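Forum des bénévoles et salariés du textile solidaire
Rubrique : Tri, stockage et redistribution

Sujet : Faut-il plier les T-shirts avant la mise en rayon ?

Idalina Teixeira
Mesdames, Messieurs,
Dans le cadre de la révision de notre règlement intérieur, la vestiaire-boutique de Saratville souhaite recueillir l'avis des autres structures sur le pliage des hauts en maille. Notre procédure actuelle, adoptée en janvier, impose que chaque T-shirt soit plié au format unique avant d'être remis en rayon. L'équipe de l'après-midi en conteste l'utilité et demande le passage intégral aux cintres. Le local dispose de 5 étagères et de 2 portants. Je précise que les chemises et les vestes ne sont pas concernées par la présente consultation. 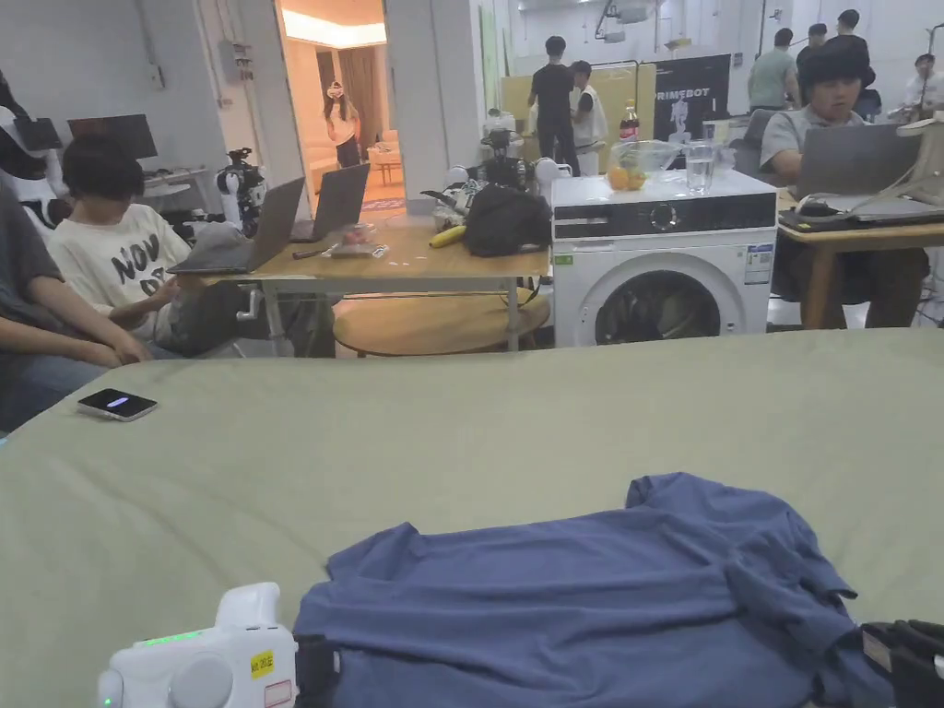 La question du délai de traitement demeure, à notre sens, prioritaire. Un article qui attend sur la table prend des plis que le public remarque immédiatement. Un T-shirt bleu ardoise laissé en tas, une manche rabattue, comme celui que l'on voit sur la surface vert sauge, donne une impression de négligence même lorsque l'étoffe est en parfait état. Nous demandons donc que toute pièce sortie du bac soit pliée ou suspendue avant l'ouverture de la suivante.

D. Figueiredo
Madame,
Je me permets d'exprimer un désaccord. À Prirnesard, nous avons abandonné le format unique. Les tailles enfant et les grandes tailles n'entrent pas dans le même gabarit, et les piles s'effondrent dès la première heure d'ouverture. Le cintre présente l'avantage de laisser la coupe visible. Il convient toutefois d'exclure les cotons lourds, dont les épaules se déforment.

magasin_kurkemow
Notre structure a fait le choix inverse. Nous avons reçu 600 pièces au cours du dernier trimestre et aucun portant n'aurait pu les accueillir. Le pliage en trois, col apparent et étiquette de taille vers l'extérieur, reste la seule méthode compatible avec nos étagères Kröger. Le contrôle préalable nous paraît en revanche insuffisamment décrit dans votre procédure : la pièce doit être tendue à l'horizontale, face à la lumière, afin de repérer les trous et les auréoles.
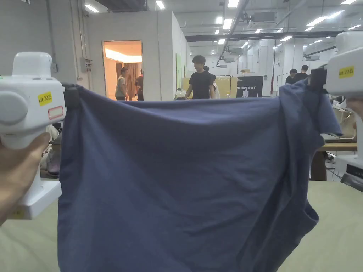
Ce contrôle s'effectue sur l'endroit, puis sur l'envers. Les coutures d'épaule et l'ourlet font l'objet d'une attention particulière. Toute pièce écartée est orientée vers la filière chiffon et ne revient en aucun cas sur la table de pliage.

Idalina Teixeira
Je vous remercie de cette précision — elle sera reprise dans le projet de texte. Monsieur Figueiredo, pourriez-vous indiquer la largeur de cintre retenue à Prirnesard ?

D. Figueiredo
Nous utilisons le modèle étroit pour l'enfant et le modèle standard pour le reste. Je maintiens que le pliage systématique constitue une dépense de temps difficile à justifier auprès des équipes.

magasin_kurkemow
Le temps invoqué dépend largement de l'organisation du poste.

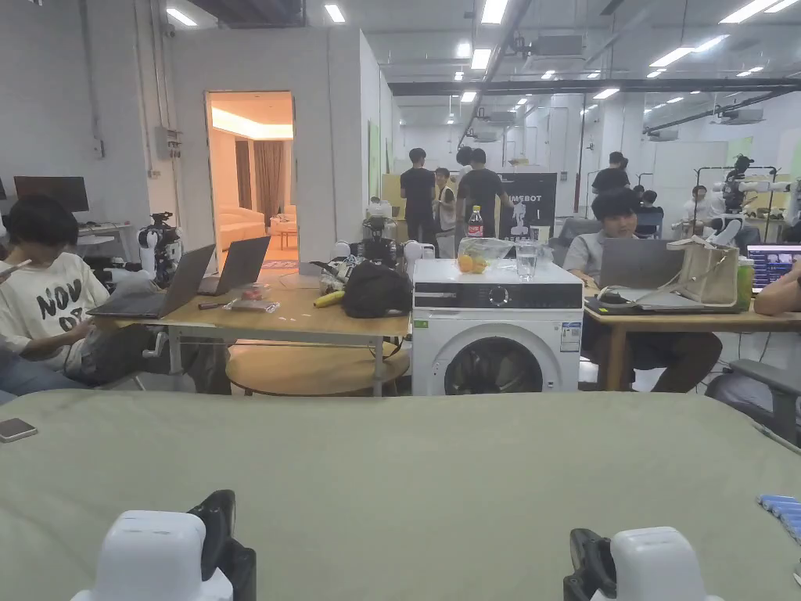

L'aménagement de la table mérite à cet égard un article distinct dans le règlement. La surface de pliage doit être assez large pour étaler un vêtement adulte à plat, et les effets personnels n'ont pas à y séjourner. Un téléphone posé près du bord gauche, un câble gris qui traverse du côté droit, et la place utile se réduit d'autant. Nous recommandons un casier individuel et une table d'appoint séparée pour les pauses.

D. Figueiredo
Sur ce point, nous sommes d'accord. Je suggère d'ajouter que la table soit réglée à hauteur de hanche.

Idalina Teixeira
Le projet d'article sera rédigé en ce sens. La consultation relative au choix entre pliage et cintre reste ouverte jusqu'au 31 décembre 2023. Les structures n'ayant pas encore répondu sont invitées à le faire à la suite de ce message.

59 réponses · 5 partages

Sujets récents
Étiquetage des tailles enfant : harmonisation des pratiques
Filière chiffon : conditions d'enlèvement
Chaussures dépareillées, durée de conservation
Prêt de portants entre structures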